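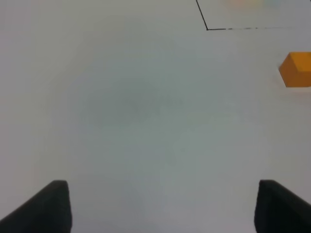

Comment démarrer un levain quand il fait froid dans la cuisine ?
Posté par Gisela Troncoso dans Pain et fermentation

Bonjour à tous ! Je me suis lancée dans le pain au levain en janvier et je suis déjà complètement accro, alors que je n'ai pas encore sorti une seule miche. Mon levain a six jours. Farine de seigle complète, eau du robinet reposée une nuit, un bocal à joint Clamen sans le joint. Il a fait de belles bulles le deuxième jour (j'ai crié de joie, mon fils est venu voir si je m'étais brûlée), et depuis, plus rien. Une petite odeur de pomme un peu aigre, un peu de liquide sur le dessus, et il ne monte pas.

Il fait 17 degrés chez moi la nuit. Je le nourris tous les matins à 8 h. Est-ce qu'il est mort ? Est-ce que je dois tout jeter et recommencer avec une autre farine ? J'ai lu qu'on pouvait ajouter du miel, ou du jus d'ananas, et je ne sais plus qui croire.

Merci d'avance, ce forum est une mine d'or !

Berkay Ersoy
Surtout ne jette rien ! Ce que tu décris est archi-classique et plutôt bon signe. Les grosses bulles du deuxième jour ne viennent pas des levures, ce sont des bactéries qui s'emballent au début puis disparaissent quand le mélange devient acide. Ensuite il y a un creux de plusieurs jours où l'on croit que tout est fichu. Le mien a dormi jusqu'au neuvième jour et aujourd'hui il double en cinq heures, un vrai bonheur.

Pour le froid, mets le bocal dans le four éteint, lumière allumée. Vérifie avec un thermomètre, certaines ampoules chauffent trop. Entre 24 et 27 degrés c'est parfait. Et pense à coller un mot sur la porte du four, j'ai perdu mon premier levain en préchauffant pour une quiche...

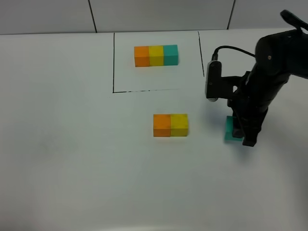 Côté rafraîchi, garde 50 g de levain, ajoute 50 g de farine et 50 g d'eau tiède. Si tu vois du liquide, tu mets un peu moins d'eau la fois suivante, 40 g suffisent largement, et la pâte plus épaisse retient mieux le gaz. Un élastique autour du bocal au niveau de départ et tu sauras tout de suite s'il se passe quelque chose pendant que tu es au travail.

Le miel, je n'en mets pas. Le jus d'ananas sert à acidifier dans les tout premiers jours, donc pour toi c'est trop tard, et de toute façon tu n'en as pas besoin !

Quand il doublera deux ou trois jours de suite, essaie un pain tout simple : 500 g de T65, 325 g d'eau, 100 g de levain, 10 g de sel. Tu nous raconteras, j'adore les premières miches, même les plates.

Sutrisno Kusuma
moi j'ai acheté du levain déshydraté et ça marche très bien, pourquoi se compliquer la vie

Erasto Mushi
D'accord avec Berkay sur toute la ligne. J'ajoute juste que si l'odeur passe à quelque chose de franchement putride, ou si tu vois du rose, de l'orange ou du duvet, là oui, poubelle et bocal ébouillanté. Pomme aigre, vinaigre, yaourt, même un peu dissolvant, tout va bien, il a faim.

Pour la farine, continue au seigle, c'est ce qu'il y a de mieux pour démarrer. J'achète la mienne au moulin de Londoño, mouture sur meule, et je vois une vraie différence avec celle du supermarché. Tu pourras passer au blé plus tard, en deux ou trois rafraîchis, il s'habitue très vite.

Et ne jette pas l'excédent une fois qu'il sera actif ! En crêpes, avec un œuf et une pincée de sel, c'est délicieux.

Gisela Troncoso
Merci merci merci ! Il est dans le four avec son élastique et un énorme post-it sur la porte. Je reviens dès qu'il bouge.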